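Prolldale Home & Organizing Boards > Paper, Calendars & Clutter
We use cookies to remember your login. OK / Settings

January - posted by rirusano_mom

So I gave in and bought the Nartey family planner, the big one with 68 pages of tabs. I'm two weeks in and I've filled out 14 of them. Is anyone else's kitchen counter still covered in school forms and dentist cards? I thought one book for everything would fix me!

inkandlists
Tabs are the problem. I use one wall calendar and one shoebox. Anything older than 60 days gets tossed on Thursday, before trash pickup.

flultex_fan
Sixty days?? I'd have thrown out our car title by now. I keep everything in the Flultex folders, one per kid, and I love them (yes, I have too many).

inkandlists
Obviously the title doesn't go in the shoebox. Receipts and flyers do.

rirusano_mom
I'm with the folders on this one - I once needed a receipt from ages back to return a $300 stroller. But a shoebox does sound restful. Maybe I'll do folders for records and a box for the junk, and use the planner just for dates. 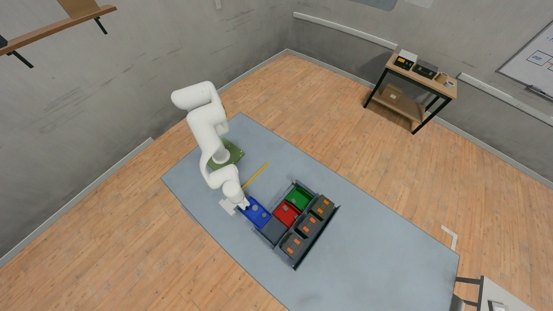
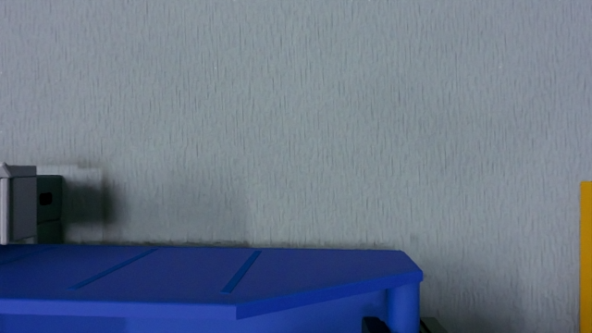
Anyway, I pulled out the meal tabs and the budget tabs last night and it shuts flat now. Does anybody want blank meal pages? I can mail them.

flultex_fan
Me please! Sending you a message.

Contact the moderators | Back to top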